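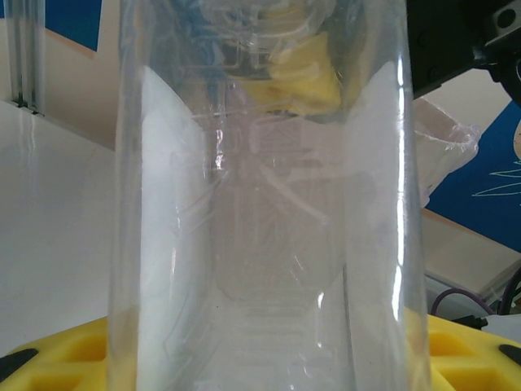
Windley Residents Forum > Utilities and Public Works > Bottle deposit program: return site hours and bag limits

Started by ward2_liaison
24th February

The Department of Public Works has posted the draft schedule for the container return site on Storberg Road. Residents are invited to review it before the April session of the town council. The main provisions are as follows.

The site would open two days per week. Each household would be limited to 82 containers per visit. Containers must be empty and must not be crushed. Caps may be left on. Containers without a readable deposit mark would be accepted for recycling, with no refund.

Please keep replies to the draft itself. Comments on trash pickup belong in the separate thread.

Reply from elmcourt_assoc
On behalf of the Elm Court residents' association, we wish to register an objection to the per-visit limit. Our building collects containers in a shared room and one member takes them in on behalf of all units. At the last return under the pilot, the total was 734. Under the draft, the same load would require nine trips. We request a separate category for multi-unit buildings.

Reply from pilot_participant
The limit was requested by site staff during the pilot. On Saturdays the line reached the road, and persons with a single bag waited behind persons with a full truck. I support the limit as written.

Reply from elmcourt_assoc
The concern about the line is understood. It could be met by assigning large loads to a weekday morning. A flat limit places the full burden on those who do not have a garage or a yard in which to store containers between visits.

Reply from h2o_on_espinoza
May I ask for clarification on large water bottles? Many homes on Espinoza Street bought them in quantity during the main break last year. The draft refers to "beverage containers" but gives no upper size.

Reply from ward2_liaison
The draft follows the definition in the existing ordinance, which covers sealed containers up to 2 liters. Larger bottles may be left in the recycling bin at the site. No deposit was charged on them, so no refund is due.

Reply from h2o_on_espinoza
With respect, a deposit was charged. It is shown on my receipt from the Clundodberg market as a separate line for each bottle.

Reply from ward2_liaison
Thank you. Please send a copy of the receipt to the Public Works office. If the store collected a deposit in error, the matter is between the store and the customer, but the office should be made aware of it.

Reply from northside_reader
The rule against crushed containers should be reconsidered. The thin plastic now in use folds under the weight of other bottles in the bag. I had a number refused in the pilot for this reason, although the label could be read without difficulty.

Reply from pilot_participant
The machine reads the shape as well as the label. A bottle that has folded can usually be opened out again by blowing into it.

Reply from northside_reader
I do not consider that a suitable instruction to give the public.

Reply from elmcourt_assoc
We have now submitted our written comment. The reference number is 1451, should other associations wish to cite it in their own submissions.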